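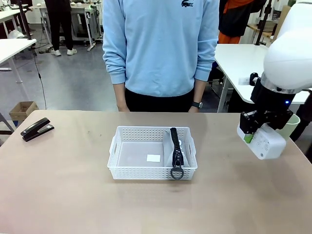

Returns and Repack Department, Barredo Site

Wednesday, January 29, 2020

What the basket taught us about the job

The company asked people in each department to write something for the staff page about the robots. Most of what has gone up so far has been written by people who order them. I have worked in repack for nine years and I stand next to one, so I will write about that.

My view is simple. Bringing the arms in was the right decision, and the way we are measuring the work since then is wrong. I think both things can be true, and I would like more of the meetings to start from there.

Some background for people in other buildings. Repack takes in mixed goods that come back from stores. It is small stuff, mostly office supplies and sewing and craft items, plus whatever else ended up in the wrong bin. A person used to open the carton, sort the contents into white baskets, check each piece, and send the basket on. Last October the arms from Plutov started on the sorting part. A person still stands at the table. The robot does the picking up and putting down, and the person is there for the rest.

The question is what "the rest" means, and I don't think it has been answered by the people who decide pay grades.

Take an ordinary basket. It might have a big black zipper pull in it, a plastic sheet bunched up next to that, and a small square of white paper lying on the bottom. There is a stapler on the table that has not been sorted. Anyone who has worked here a month looks at that and starts asking things. Is the sheet packaging or is it part of the product? Is the paper a tag that has to stay with an item, or is it trash? If it is a tag, which item? The arm can be taught to lift every one of those objects. It got better at lifting them faster than I thought it would. What it does not do is worry about the piece of paper.

Before October that worry was part of the job and it was hidden inside the handling. You turned the thing over in your hands and you decided while you were turning it over. It took no extra time that anyone could see. Now the handling has been taken out and the deciding is left standing there by itself, and to a person walking past it looks like somebody with their arms at their sides doing nothing.

I have heard that said, too. A visitor from the Grestov office watched one of our tables through most of a shift and asked when the operator was going to start. The operator had been working the whole time. She had caught two wrong tags and a bag of needles that was open at one end. Standing and watching is tiring in its own way. My feet hurt more than they used to, and my shoulders hurt less. I would take that trade. My right shoulder was bad for years and I was going to have to leave this work or get it operated on. I say so because people who complain about the robots sometimes forget what the old tables did to us. We had 19 people in the department when I started to keep track of injuries for the safety group, and it would be quicker to list the ones who did not have a wrist or a shoulder problem.

So I am not against the arms. I would not vote to send them back.

The trouble is the number. Under the old system a good repacker was expected to do 1,000 pieces in a shift. When the arms came in, the target was moved to 1,434 per table. I have asked where that number came from and was told it was worked out from the cycle time of the gripper. That makes sense if the gripper is the thing doing the work. The gripper is the part that never has to stop and think, though, so the target has been set by the one member of the team that doesn't need any slack.

What happens is what you would expect. When the count is behind, people let things go. A sheet of plastic that should be pulled out and looked at stays in the basket. The loose tag goes along for the ride and becomes a problem for whoever opens the basket next. I have done it myself at the end of a bad day. The complaint comes back some time later with a basket number on it, and the write-up says operator error. I have not yet seen one that says target error.

The second thing is training. New people used to learn by handling. You gave them a carton and they found out in their fingers that a zipper with a bent tooth feels different from a good one. A new hire now learns to watch the arm, clear a jam, press the stop and fill in the Pilus screen. They are good at that in a week. Then we ask them to judge things they have never held. I think every new person should spend the first few weeks on a hand table with no robot, and I think the rest of us should go back to it one day a month. It would cost some pieces. We lose pieces already on returns that come back twice.

The third thing is who gets asked. When the layout of the tables changed, we found out when we came in and they had been moved. The basket position was set for the reach of the arm, which is fair enough, but the person ended up reaching across the table for the scanner. It was fixed after a month of asking. One person from the floor in the room at the start would have pointed it out before anybody picked up a wrench. The technicians are good about this, by the way. They listen, and they fix what they are allowed to fix. The setup decisions get made above them.

I will put down what I would like to see, since writing a page like this without saying so is a waste of the reader's time. Count the catches as well as the pieces. If someone stops the arm for a good reason, that should show up as work done. Right now it shows up as downtime. Set the target after watching a person and a robot together for a full season, including the weeks after the holidays when the cartons are a mess. Keep two hand tables open. And put the job into a pay grade that matches what is left in it, which is the judgment - the same part that was always the hardest to teach.

The review of the target is supposed to happen before spring. If you work a table on either shift and you have been keeping your own notes on stops, bring them to the department meeting. Mine are in a notebook in the drawer under the label printer and anyone can look at them.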